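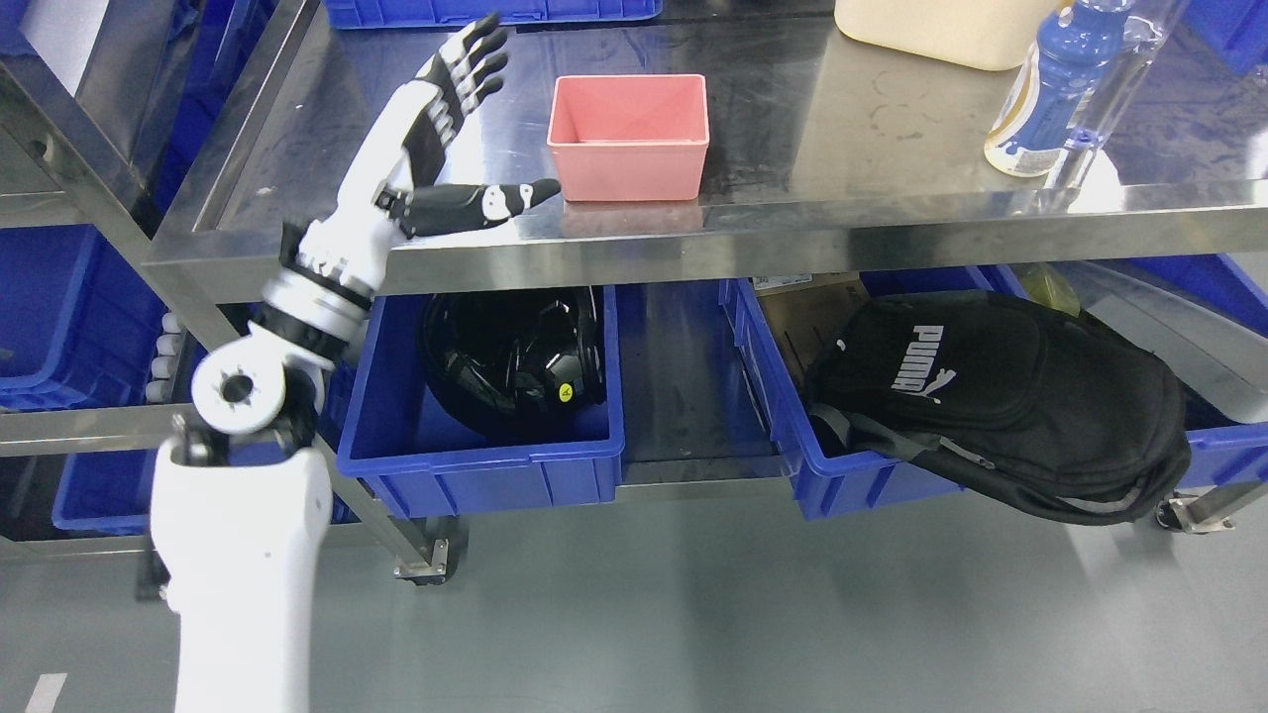
首页 文章 地块记录 农具 关于 留言

重黏土地的暗管排水：查旧管、冲洗和秋后的观测

分类：土壤与水 / 排水

下面的内容只涉及我在Gesonthorpe种的那块地，当地人叫它下田。土壤是重黏土，耕层以下有一层颜色发灰、带锈斑的紧实土，透水很慢。种的主要是蚕豆和小麦，中间插一季黑麦草。去年蚕豆在低处死了一大片，根发黑，根瘤很少，掰开是灰绿色的。最初按根腐病处理，后来在死苗的位置挖了一个坑，隔夜坑里的水升到犁底层附近，才转过来查排水。

地里是有暗管的。前任租户Edvin Lundgren留下一张手绘图，画在一张旧饲料单的背面，标了五根支管、两个出水口，总长804米。图上没有比例尺，也没有埋深。他在电话里能想起来的是，最长的那根支管大约203米，从靠路的一侧一直通到沟边，管材是烧制的陶土管，后来坏过一段，换成了带孔的塑料波纹管。换在哪里他不记得了。

我把找管、判断、冲洗和之后的观测按顺序写在这里，一部分是给自己明年查的。水力计算不写，这么小的地块，原来的管径和坡度已经定死了，算出来也改不了什么。

一、先找出水口

从出水口往回查比从地里往下挖省事得多。图上的两个出水口都在南侧的明沟里，但沟多年没有清，沟壁塌过，上面盖着芦苇和悬钩子。我先割草，再用长柄耙把沟底的淤泥往外拉，拉到沟底露出原来的硬土为止。

第一个出水口找得很快。沟壁上有一处常年潮湿，长着一丛比旁边绿得多的草，往里掏一锹，就碰到了陶土管的边。管口一半埋在淤泥里，水是从管子外壁渗出来的，管内几乎没有流速。

第二个出水口在图上标得偏东。按图挖了一段什么都没有，后来沿沟壁用钢钎逐点试探，在偏西的位置听到了硬物的声音。这里说一下钢钎的用法：选细一点的，前端磨圆，不要磨尖，磨尖的钎子会把波纹管戳穿。手上感觉到阻力变化时停下来，轻敲。石头的声音短而脆，陶土管发闷，塑料管基本没有声音，只觉得有一点弹。下田石头不多，这个办法可用。砾石地上没有意义。

找到以后两处都做了标记：沟顶打一根木桩，桩顶涂漆，并且量出它到最近的固定物（我用的是门柱和涵洞的端墙）的距离，记在本子上。只打桩是不够的，割沟的机器一过，桩就没了。

二、沟底高程

管子堵不堵，和沟的状况分不开。出水口如果长期淹在水下，管里的流速起不来，细颗粒就会沉在最下游的一段，从口上往里一点一点地填。下田的第一个出水口就属于这种情况。

我借了一台光学水准仪，沿沟测了一遍底高。测点取在每个转弯、每个涵洞的两端，以及两个出水口的正下方。结果是沟的中段有一处明显隆起，比上游的出水口还高，水要先在上游积起来，漫过这个包才能往下走。隆起的材料是塌下来的沟壁土，上面已经长了根。

处理办法就是挖掉，把沟底恢复成连续向下的坡。沟底要低于管口，留出一段落差，低多少各地的说法不一样，我的做法是让管口在一般雨后仍然悬空，水能自由跌落。挖出来的土不要堆在沟沿上，要往地里推开，推薄。堆在沟沿的土会挡住地表水，大雨后又滑回沟里。

涵洞也要看。我这边的涵洞是混凝土管，管底比两头的沟底都高，说明当年铺的时候就没有放够深。这一项没有改，涉及邻地的道路，需要和Godthorpe那边的地主商量。目前的影响是沟尾部常年有一层浅水，还没有淹到管口。

三、判断支管的走向和状态

走向有三个来源可以互相印证：旧图、地表的干湿差别、局部开挖。

地表干湿差别在春天回暖、土面开始发白的那几天最清楚。管子正上方的土先干，颜色浅，两管中间的土后干，颜色深。站在地头较高的地方看，能看到平行的浅色带。持续时间很短，再下一场雨就看不出来了。作物生长期也有差别，小麦在管线上方返青偏早，但容易和施肥重叠的条带混淆，要对照播种和撒肥的行走方向来排除。

下田能看到四条浅色带，第五条，也就是最西边那根，没有任何反应。图上画着它，地面上没有它，要么是堵了，要么是断了，要么就是图错了。

局部开挖放在最后做。在预计的管线上横着开一条窄沟，垂直于管线方向，一锹一锹往下。原来管沟的回填土和旁边的原状土颜色不一样，结构也散，看到这个界线就离管子不远了，后面改用手铲。西边这根挖到了，图没有错。管子是陶土管，接缝处有白色细根伸进去，取开一节，里面是一团像湿头发一样的根，把管腔填得很满。

根的来源是沟边的一排柳树。管线离柳树最近的地方正是它经过沟岸的那一段。
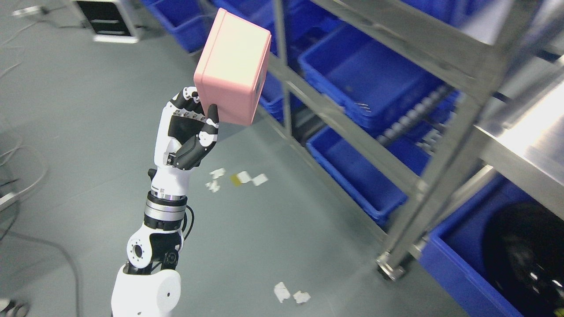 四、堵塞物的分类

不同的堵塞物处理方法不同，混着来会白费工。我按取出来的东西分成下面几种。

细沙和粉粒。摸起来有颗粒感，灰黄色，多在出水口附近和坡度变缓的地方。冲洗有效。如果冲完一个冬天又满，说明上游有接缝错开或者管壁破损，土是从那里进来的，需要找到破口。

铁质沉积。橙红色，胶状，手指一捻就散，水面上常有一层像油膜的东西，用棍子一拨会碎成片，真的油膜拨开后会重新合拢。这是含铁的地下水进到管里接触空气以后形成的，有铁细菌参与。新鲜时很软，低压水就能冲走，放几年干湿交替以后会变硬，附在管壁和孔口上，冲洗的效果就差了。所以有铁质沉积的管子要勤冲，不能攒着。下田的第一个出水口有，量不大。

植物根。分两种情况。作物和杂草的细根多数随季节死掉，问题有限。油菜的根能进得较深，我在邻地见过堵管的。树根是另一回事，柳树和杨树的根进到有水的管子里会一直长，冲洗只能把它冲断一部分，剩下的继续长。

动物。出水口没有装栅网的，老鼠和青蛙会进去，死在里面的也有。取出来的时候和烂泥混在一起，一般不会把整根管子堵死，但会在后面拦住别的东西。

管体本身的损坏不算堵塞，表现却很像。陶土管最常见的是一节下沉，和前后错开半个管口。波纹管最常见的是被重车压扁。Edvin换过的那一段后来找到了，在地头转弯的地方，正好是拖拉机和挂车每次进出都要压的位置，埋得也浅。

五、冲洗

冲洗用的设备是从Aasen租的，一家做沟渠机具的小店，在去Urkik的路上。机器挂在拖拉机后面，由动力输出轴带泵，一卷长软管，前端是一个带后向喷孔的喷头。水从喷孔向后射，推着喷头往管子里走，同时把松动的东西往出水口方向带。

店主Hedvig Aasen交机器的时候强调了压力。她的意思是多数人用得太高。高压在管内看起来干净得快，但会把管子周围的滤料和细土也扰动起来，从孔口和接缝吸进管内，冲完当天出水很清，过一阵子反而淤得更厉害。陶土管接缝是对接的，没有密封，更怕高压。她让我靠流量带走泥沙，压力只要够推动喷头就行。我照做，没有做过高压的对比，不能说差别有多大。

操作顺序记录如下。

- 冲洗之前先把明沟清好。沟里的水位高于管口时不要冲，泥沙出不来。

- 在出水口下面的沟里用草捆做一道临时的拦挡，把冲出来的淤泥拦住，避免流到下游。冲完用锹清走。铁质沉积多的时候尤其要拦，下游有鱼的沟段对这个敏感。

- 软管上每隔一段做一个记号，绕胶带就可以。喷头停住时，读记号就知道它停在离管口多远的地方，然后到地面上去量同样的距离，插旗。

- 进管要慢，以出水的浑浊程度为准。水变浓就停下来让它带一会儿，转清再往里送。

- 遇到停顿不要硬推。退回一小段再进，试几次仍然不过，按硬障碍处理，插旗，退出，改为开挖。

- 回收软管时继续供水，速度要均匀，比进去的时候慢。大部分泥沙是在回收时带出来的。

- 全部冲完后，在口上装栅网或者翻板。我用的是可以向外摆开的栅网，固定死的那种会积根和碎叶，自己就成了堵塞点。

四根有反应的支管都能通到头，其中两根中途有停顿，一根退回再进就过去了，另一根停在地头转弯的位置，就是上面说的压扁的波纹管。西边那根冲进去一小段就不动了，全是根。

冲洗的用水量比我预计的大得多。水取自沟的下游蓄水坑，抽水口外面要套滤网，泥沙回到泵里会磨损密封。拖拉机停在沟沿时要离开一段距离，清过的沟壁没有草根固着，承不住轮子。 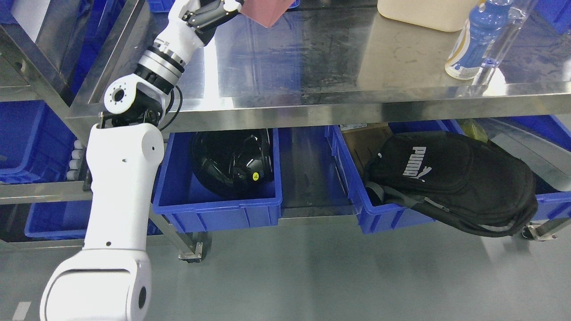
六、修补

压扁的一段。挖开后把变形的部分整段切掉，换同样管径的波纹管，两端各用一个外套接头。陶土管接塑料管的地方，内径往往不一致，水流方向上应该是由小进大，反过来会在台阶处积泥。埋深没有办法增加，因为前后管底已经定了，能改的是车走的路线。我把地门往东挪了一个门宽，旧的转弯处种了草，不再走车。

铺之前要检查管底坡度。下田的坡很缓，图上没写，我实测下来是千分之二，在这种坡度上，一处小小的反坡就够形成积水点。开挖时宁可少挖一点再用手铲修到位，挖过头再回填的土会下沉，沉了就是反坡。管底修平以后用水准尺逐段核对，接头处另外核对一次。

管子周围放了一层洗过的碎石，从管底两侧填到管顶以上，再回填原土。碎石的作用是让耕层的水有一条快路到管子。黏土地上，如果紧贴管子直接回填湿黏土，管子会被糊住，冲得再干净也没有水进来。回填土要在偏干的时候做，表土和底土分开堆、分开填，顺序不要反。

西边那根。树根段的处理有两个选择，砍树或者换不透水的管。柳树不在我的租地范围内，而且固着沟岸，砍掉以后沟壁会塌得更快，所以选了换管。从出水口到离开柳树根系的位置，全部换成壁上没有孔的实心管，接头处套密封圈。不透水的管段不排水，只负责把上面的水送出去，根在外面没有可进的缝。再往上仍然保留陶土管。陶土管里残留的根用手拉出来一部分，剩下的冲洗带出。根系以后会不会沿着管沟往上追，要看几年。

顺便把几根支管的位置重新画了图，有比例，有埋深，有到固定物的距离，接头和换管的位置都标了。纸质的一份夹在租约后面，另一份给了地主。

七、管子以上的那层土

管子通了，水也要能走到管子。下田的犁底层用铁锹可以看得很清楚：上面是一锹深的松土，有团粒，有蚯蚓孔，再往下突然变成横向的片状，根到这里就拐弯，贴着它平着长。这一层不打开，暗管收到的水很有限。

以前的租户在这里拉过鼠道。鼠道犁是一根立柱，下面带一个子弹形的钢头，后面拖一个扩孔塞，在黏土里拉出一条圆形的孔道，和暗管交叉，跨在碎石层上面，水沿立柱的裂缝下来，进孔道，再进暗管。对土壤的要求是黏粒含量高，石头少，孔道深度处的土处在可塑状态，表层则要干，能承住拖拉机，立柱经过时能裂开。两个条件同时满足的时间很短，下田一般在收完小麦之后，下透雨之前。

判断可塑的办法是从孔道深度取一把土，在手心搓条。能搓成一支铅笔那么粗、弯一下不断的，可以拉。一搓就碎的太干，孔道壁会裂，存不住。粘手、表面发亮的太湿，立柱不产生裂缝，只是把土抹开，两边还会被抹成一层光滑的壁，比不拉更差。

今年我没有拉。原因是暗管上面原来有没有连续的碎石层不清楚，我挖开的几处里，有的有，有的没有。没有碎石层，鼠道和暗管之间隔着一层黏土，连不起来，等于在地里多做了一条存水的沟。要先沿着每根支管多挖几个点确认。

替代的办法是浅层松土加深根作物。小麦收后用带翼的松土铲过了一遍，深度刚好穿过犁底层，行走方向和暗管成斜角。做之前先拉一小段，停车，横着挖开看裂缝有没有连起来，铲翼的深度是不是在片状层的下面。这一步很多人省掉了。铲子调得太深，翼下面的土没有向上的空间，只会往两侧挤，出来的是几道孤立的沟槽。

松土之后立即播了黑麦草和少量菊苣。松开的土没有根去占住，过一个冬天自己会沉回去。

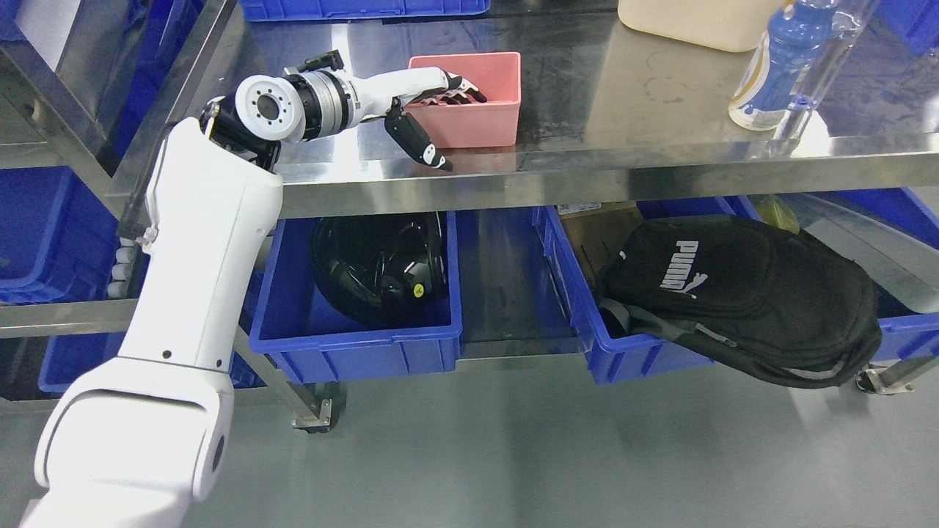 播种用的是挂在松土铲后面的撒播器，省掉一次进地。接下来整个冬天不让任何机器下地，包括撒石灰，石灰推到明年再说。

八、观测

效果怎么样要有东西可以对照，所以在地里装了几根观测管。做法很简单：用土钻钻到暗管的深度以下，放一根下半段打了孔的塑料管，外面包一层滤布，孔周围填粗砂，靠近地面的一段用黏土封住，防止地表水顺着管壁直接灌下去。管口加盖。封口这一步不能省，不封的话读到的是雨水，和地下水位没有关系。

位置选在两根支管的正中间，那里水位最高，下降最慢。另外在去年死苗的低处加了一根，在管线近旁加了一根作对照。读数用一根绑了浮子的竹竿，也可以用软尺，尺头碰到水面能听见声音。

读数的时间比次数重要。平时没有什么可看的，要看的是一场大雨之后的下降过程：雨停时读一次，隔天同一时间再读，一直读到不怎么变为止。水位从接近地面降到根层以下用了多久，这个时间才有用。冬季作物能忍受短时间的淹水，拖得久了，根先死，叶色要晚很多才看得出来，蚕豆尤其如此。

十一月的那场连阴雨之后，东侧两根支管之间的水位下降得很干脆，出水口的流量在雨停后不久达到最大，随后逐渐减小，水色从浑变清。中间的一段慢一些。西边换过管的一侧最慢，低处的观测管里，水位在雨停以后还继续升了一阵，说明有水从高处沿犁底层侧向流过来。出水口是通的，流量却小，瓶颈应该在土里，不在管里。

出水口的流量我用桶和秒表来测，接满一桶记时间。测的时候要把沟里的读数也一起记下来，沟水位高的时候流量小是正常的，不要误判成管子堵了。水色单独记一栏，清、微浑、浑、带橙色，四档够用。某一根持续比别的浑，就说明它的上游有破口。目前中间的一根在雨大时偏浑，停雨后转清，暂时归为冲洗后的残留，到春天还这样就开挖。

九、养分流失的问题

排水通畅以后，硝态氮也跟着走得快。黏土地上原来水停在耕层里，一部分氮通过反硝化损失掉了，现在这一部分会有更多进到沟里。两种损失都不好，去处不同。我能做的是让土在冬天有东西长着，黑麦草吸氮的能力强，播得早的那一半，入冬前已经盖住地面。播得晚的一半稀。

粪肥改到春天施，并且避开管线上方刚回填的几处。回填土有大的裂缝和空隙，液态粪肥可以直接下到碎石层，再进管子，当天就能在出水口闻到。邻地出过这种事。回填处要等它沉实，地面能耙平，没有明显的陷坑了，再按正常地面对待。

磷主要跟着细土走，水浑的时候带得多，所以上面提到的偏浑的一根，除了管子本身，也有这方面的考虑。沟边留的草带对地表径流有用，对从暗管里出来的水没有作用，水是从草带下面穿过去的。

十、费用和工时

机器是按天租的，另付押金，喷头磨损另算。实心管和接头花的钱最多，碎石其次，运费和碎石本身差不多。清沟用的是自己的工，拖得最久的也是这一项。重来一次的话，我会把清沟提前到夏末，草割完，让沟壁晒一阵，淤泥失水以后体积小很多，也好搬。

还没有做完的事列在这里：

中间支管春天复查水色；

沿各支管补挖检查点，确认碎石层是否连续，定下来明年拉不拉鼠道；

涵洞底高的数据整理好，寄给Godthorpe；

低处的高侧加一条截水沟，还是加一根短支管，等观测管读满一个冬天再定；

栅网每次大雨后清一次，这件事从现在就开始做。

蚕豆明年不回到下田，换到路北的地块去。下田接春大麦，低处如果四月还下不去脚，就留着黑麦草不翻。

打印本文 | 用电子邮件发送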